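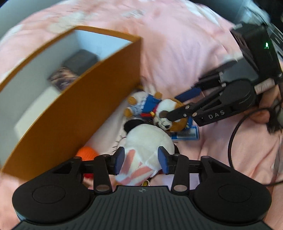 How long should a household keep the paperwork from an election count it intends to question?
Keep everything until the deadline for a challenge has passed and any hearing, including an appeal, is closed. After that, retain one complete set and shred the duplicates.

The tips below are for people who acted as observers or agents at a local count and now have a kitchen table covered in forms. They deal with storage and order only. Deadlines and legal grounds are matters for a solicitor.

Sorting

Sort by date received first, then by sender. Sorting by topic fails as soon as one letter covers two topics. Write the date of receipt in pencil on the back, top right. Do not write on the face of a signed statement.

Remove staples with a flat-blade remover and replace them with plastic clips. Staples rust in a damp cupboard and the mark spreads through four or five sheets.

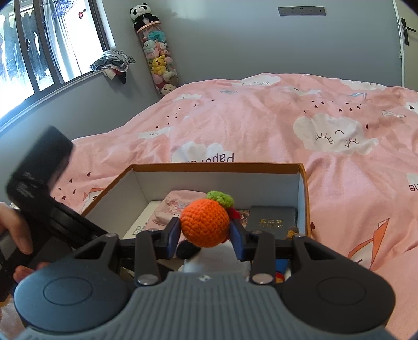 Number each sheet once the order is settled. Use one run of numbers for the whole file and do not restart for each folder. The Hemthorpe recount file ran to 3,061 sheets, and Dorota Wasilewska, who indexed it, used a single run throughout. Late arrivals took a letter suffix: 118A, 118B.

Envelopes

Keep the envelope with its letter if the postmark is legible. Slit it along the short edge so that the mark stays whole. Store it behind the letter, unfolded.

Copies

Scan at 300 dpi in greyscale. Colour is needed only where ink colour matters, such as a correction in red on a tally sheet. Name files by sheet number, with leading zeros, so that they list in the right order. Keep one copy on a separate drive at another address.

Thermal receipts for parking or printing fade within months. Photocopy them on the day and file the copy on top.

Storage

Fill a lever arch file to two-thirds of its capacity. Past that point the rings pull and the holes tear. Stand files upright on an inside wall, away from the boiler and the sink. A room between 16 and 19 degrees is suitable.

Lending

Lend copies, never originals. If a court or solicitor requires an original, put a slip in its place with the sheet number, the recipient's name and the date it left the house. Remove the slip when the sheet is back in the file.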